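Household Chores Work Package: Progress Report, August
Prepared for Leone by Oduor Masanja, Skundinville site
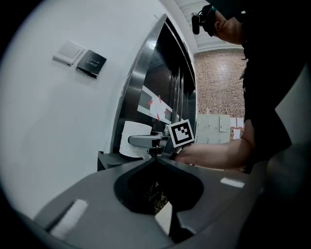
Figure 1. Hand-held gripper closed on an upright roll of paper towel, corridor location.

Demonstration recording for the paper goods tasks is complete. Operators used the hand-held gripper at 2 locations and covered picking up, moving and setting down a roll. Of the recorded runs, 38 passed review and went into the training set. A further 13 were rejected, mostly for lost marker tracking during fast wrist turns.

The trained policy was then tested on the fixed arm at Korncombe. It completed 30 percent of attempts at placing a roll upright on a shelf without help. Most failures came at release - the fingers opened before the base of the roll was level, and the roll tipped. Grasping was more reliable, although soft rolls were sometimes squeezed out of shape.

On present results the system is not ready for unattended use in a home or on a shop floor. A person can do the same task faster and can recover from a bad grasp, which the policy does not yet attempt. Restocking in a closed room with someone on call is a more realistic near-term target.

Work for the next period:
Record slower releases and deliberate recoveries.
Replace the fingertip pads with the softer Milletti type and repeat the shelf test.
Add partly used rolls to the object list.

Spending is within budget. Delivery of the Milletti pads is the only open schedule risk - the supplier has not confirmed a ship date.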